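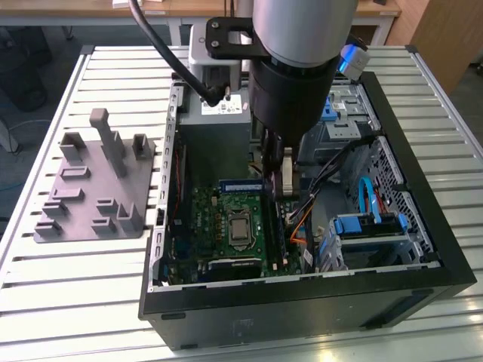

One reader thinks the last version of this checklist spent way too long on fire extinguishers and hardly any time on extension cords, and would I please fix that before the next round, thanks.

Fair! I went back and looked, and the cords got one line. One! So I've redone the whole thing, and cords come first now. Same deal as always: I walk through the Oter repair room on Hubmann Street with a clipboard, I mark every item, and I type up my comments afterward for anybody who runs a similar little space and wants to steal the list. Please do steal it.

Oter Repair Room, Spring Safety Walk
Date: March 28, 2022
Area checked: main room, back storage, hallway to the alley door (nearly 170 square feet of floor you can walk on, the rest is shelves)
Marks: OK, FIX (do it this week), WATCH (fine for now, look again next time)

POWER AND CORDS

No extension cord used as permanent wiring
FIX. I found an orange cord running behind the storage shelves to feed the label printer, and going by the dust on it, it's been there since at least the holidays. The printer is moving to the wall with the outlet. I know that puts it farther from the door, and I know there will be grumbling, but a cord that lives behind a shelf is a cord that never gets looked at.

Power strips plugged straight into the wall
OK. Last time we had a strip feeding a strip feeding a phone charger, so I was ready for a fight and didn't get one. All the strips go to their own outlets. Whoever took care of that, thank you!

Strips in decent shape, no scorch marks, no cracked housings
WATCH. The Nomano strip by the window has a switch that feels mushy. It still clicks, and I didn't find any discoloring around the slots, but I don't love it. I put a piece of blue tape on it so I'd remember which one I meant. Please don't peel the tape off because it looks messy (this has happened before).

Cords across walkways
FIX. The vacuum cord. It's always the vacuum cord. It gets plugged in across the hallway and then the person vacuuming gets called away to look at somebody's toaster. If you stop vacuuming, unplug it and wind it up, even if you're coming right back.

Plugs and strain reliefs on shared tools
OK, mostly. I ran my hand along every cord with the tool unplugged, bending it gently near both ends, which is where they go first. The heat gun cord is stiff but whole. The old desk lamp had a bit of bare copper peeking out at the base, so it's out of service and sitting in my trunk, where it can't be rescued by a well-meaning person with electrical tape.

Load on the bench circuit
WATCH. The benches share one 15 amp circuit. That's plenty for soldering irons and test gear and a couple of desktops. It isn't plenty once somebody adds the space heater, and yes, I've heard the argument that it's only a 500 watt heater. The kettle is on that circuit too! I've put a card over the outlets that says heater OR kettle. Long term I'd like the kettle moved to the front counter, which is on its own breaker.

Breaker panel reachable and labeled
FIX. Reachable, yes. Labeled, kind of. The handwriting has faded so much that I had to hold a flashlight sideways to read it, and at least one label is for a sink we took out. I'll redo it with a helper, one of us flipping and one of us yelling from the other room.

COMPUTER AND SMALL APPLIANCE WORK

Unplugged before the cover comes off
OK. I watched for this one in particular. Switched off at the back isn't enough, the cord has to be out of the machine and somewhere you can see it. What I've started doing is laying the plug on the bench in front of me, so I don't have to remember anything.

Power supplies stay closed
OK. We don't open computer power supplies in this room, period. They can hold a charge after they're unplugged, and a replacement is cheap next to a trip to urgent care. Same rule for microwaves. If somebody brings in a microwave, be nice about it and send them home with the microwave.

Wrist straps and mat ground
WATCH. The straps tested fine, but the clip on the mat lead is getting loose and pops off if you lean on the cord. One more thing, a reader sent me a note about this after the fall walk: the wrist strap protects the parts, it doesn't protect you, and you shouldn't be wearing it around anything that's plugged in and live. I should've spelled that out back then, so there it is.

Sharp edges
FIX. This one's for me. I cut my thumb on the inside of a cheap case in the middle of doing the inspection, which is a pretty embarrassing way to find out the bandage box was down to the tiny round ones. Cut-resistant gloves are now on the hook by the parts drawers, in more than one size. Use them for the pulling and prying, take them off for the fiddly stuff.

Screws and small parts contained
OK. Magnetic trays are in use and the floor was cleaner than I expected. I'd still like people to sweep under the benches at closing. A screw in the carpet is annoying, a screw inside a computer somebody's about to switch on is a short circuit.

Compressed air used with the fan held still, and away from faces
OK. Nothing to add, other than please take the really dusty ones out to the alley. Some of those machines have been living on a floor with a cat.

BATTERIES

Swollen batteries
FIX. There was a puffy laptop battery in the ordinary electronics recycling tote, under a keyboard. I was not happy, and I'll say it plainly so there's no confusion: a swollen battery doesn't go in a tote, a drawer, or your bag. Don't press on it, don't try to flatten it, don't charge it. It goes in the metal bucket of sand outside the alley door, and you text me, and I call the county drop-off site to ask how they want it brought in.

Terminals taped on loose cells
OK. Everything in the battery box was taped. Lovely to see.

Nothing left charging overnight
WATCH. I came in early and a drill battery was sitting in its charger with the light on. It was cool to the touch and probably perfectly fine, but the rule is the rule. I've plugged the chargers into a wall timer, so they'll now shut off on their own at closing.

SOLDERING AREA

Irons in stands, sponge or brass wool in place
OK.

Fume extractor running and filter changed
FIX. Running, yes. The filter looked like something out of a dryer vent. The new filters are already in the cupboard! They're in the Dindier box on the left, the one with the lid, and it takes less time to swap one than it took me to write this paragraph.

Hands washed afterward, no food at the soldering bench
WATCH. I found half a granola bar. I'm not going to make a big thing out of it. We have some leaded solder in the room for older gear, so eat at the front and wash up first.

FIRE AND EXITS

(Shorter this time. See, I listen.)

Extinguishers charged, tagged, and not hidden behind things
OK for the one by the front. The one in back had a coat hanging on it. I moved the coat. If you're missing a green coat, it's on the rack.

Both exits open from the inside without a key
OK. The alley door sticks a little in wet weather, so give it your shoulder. I've asked the landlord to plane it down, and I'll ask again.

Exit path kept clear
FIX. The hallway had donated monitors stacked along one side. I could get by, but a wheelchair couldn't, and in smoke I wouldn't want to try it either. Monitors go on the bottom shelf in storage, and if the shelf is full we say no to more monitors. I mean it about saying no. We're all terrible at it.

Smoke alarm tested
OK. It's loud. Sorry to the nail salon next door.

FIRST AID

Kit stocked and inside its dates
FIX, see my thumb. I've bought regular bandages, gauze pads and a fresh tube of burn gel, and the eyewash bottles had gone out of date, so I replaced both of those as well. There's a slip of paper in the lid now. If you use something, write it down and don't be shy about it.

Emergency address card by the phone
OK. It has the street address and the alley entrance. Ambulance crews have a hard time finding our front door, so the alley bit matters.

COMMENTS FROM LAST TIME

Could the walk be done every month? I'd love that, but I can't do it alone. A short monthly version with just cords, batteries and exits would be doable in 15 minutes, and I've left a stack of half sheets on the clipboard for anyone who'd like to give it a go. You don't need special training to notice a cord across a hallway.

Do the rules apply on private project nights? Yep. Same room, same circuit, same hallway.

Why wasn't the ladder on the list? I forgot it, plain and simple. I checked it today: feet good, spreaders lock, no wobble, OK. The sticker with the weight limit is worn off, though, so I'm hunting for the manual.

Follow-up: I'll be back 2 weeks from now to look at the FIX items only. Label printer, breaker labels and hallway monitors are the ones I'd like to see done first. If you finish one before then, put your initials next to it on the sheet by the door and leave the pen on its string.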